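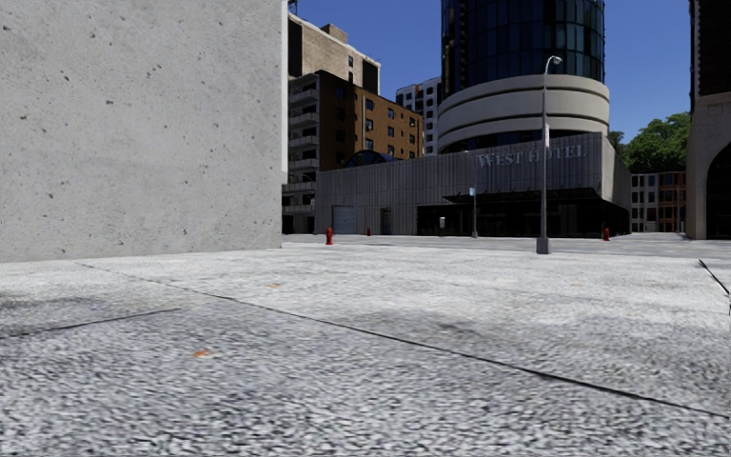
Blank wall, open paving. A rendering.

Where do you sit down in this town? Serious question. I walked from the Pliltstead bus stop to the library last March with my mother, who is 72 and has one good hip, and we found 2 benches. Two. One had a bar across the middle so you can't lie on it. Or lean on it, much.

Everything new gets built like this now. Big flat wall, big flat ground, done. Looks clean in the renderings. Looks clean when it opens too, I'll give them that. Then you try to eat a sandwich.

I know the arguments. Benches attract people. Well, yes. Benches cost money, somebody has to fix the slats, somebody complains about teenagers. Fine. Teenagers have legs too and they get tired, or they don't and they just want to sit with their freinds for an hour without buying a coffee. I was one. We had the low wall by the old Taheri bakery and the worst thing that happened there was smoking.

Anayeli Barrera wrote in these pages that a plaza should stay "flexible" -- room for markets, concerts, whatever comes. I like a market. But a market is what, 3 mornings a month? The rest of the time flexible means empty, and in July it means hot. Put the seats along the sides. Put a tree in. The stalls will fit, they fit fine on Etness Street and there are trees all down it.

And walls. A wall that size could have a ledge at knee height. That's it, that's the whole idea. A ledge. Old buildings had them everywhere, church steps, bank steps, window sills deep enough for a kid and a bag of groceries.

My mother waited on her feet for almost 60 minutes for the bus home. She was polite about it, she's polite about everthing. She hasn't been back to the library though. She has me pick up her books, and I always get the wrong ones.

So next time a plan goes up on the board at town hall, look for the seats. If you can't find any, write in. Short letter is fine.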